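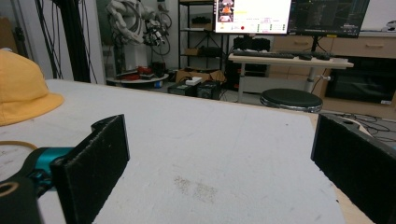 Right, hello everyone, I'm Amos, and I've had the Clevine hand-held gripper kit on loan for 16 days. Quick show of hands – who's tried one of these already? (Wait. Don't pick on Rowena.)

So, price first, as you'll all ask: 2,061 for the full kit, and Stolau do the training on top if you want it.

What I like: the finger pads! Rough, grippy, and you can swap them yourself in 7 minutes. I did 86 pick-ups with the first pair before I changed them.

What I don't like: the manual. I rang Gülizar twice about the joint settings and she was very patient with me.

Pass the kit round now, start on the left. Then over to Verna for the software bit – she's got her own slides.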